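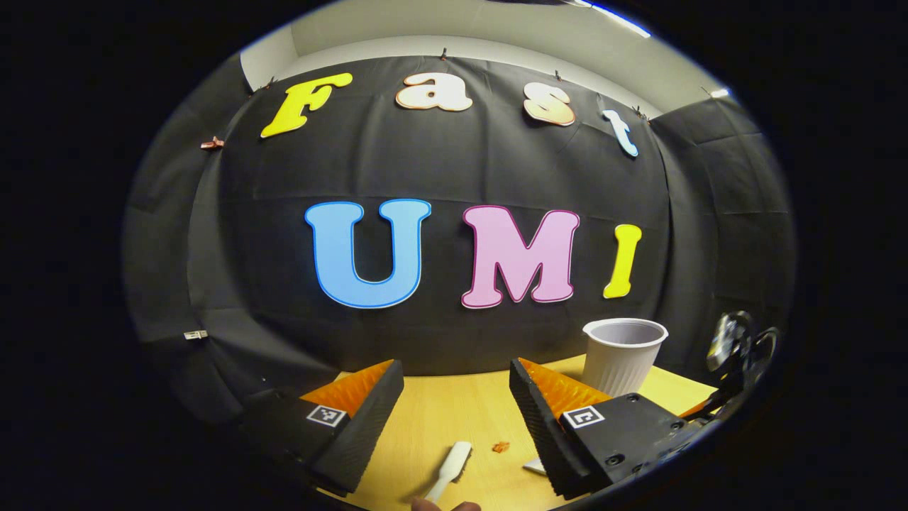
Robotics Project Course – Handout 3
Hand-Held Gripper Sessions
Talum Building, Prudstead campus
Issued 13 October 2026

1. Purpose of the sessions

Students will record short tabletop tasks with the hand-held gripper. The recordings are used in the second half of the course, when each group trains a policy and tests it on the Salcedo arm. Groups that missed the August introduction must read Handout 1 before booking a table.

2. Before recording

Check that the marker on each finger is clean and flat. A bent or dirty marker makes the finger opening hard to recover, and the affected episodes will have to be dropped. Wipe the lens with the cloth supplied. Open and close the fingers fully before the first episode of every session.

3. Recording

Each episode covers one task from start to finish. Move at a steady pace and keep the object in view as the fingers close. If an object is dropped, finish the episode and mark it "D" in the log – do not delete it. Change the starting position of the object between episodes.

Each group submits 700 episodes. Groups of four submit 1,000.

4. Files

Upload to the Pollomell server at the end of each session. Folder names consist of the group number, the task code and the session number, with no spaces. Logs are kept as plain text in the same folder.

5. Assessment

The data set counts for 9 points of the project grade. Late uploads lose 3 points. Questions on task codes should be brought to the lab hour – the current list is posted beside the booking sheet.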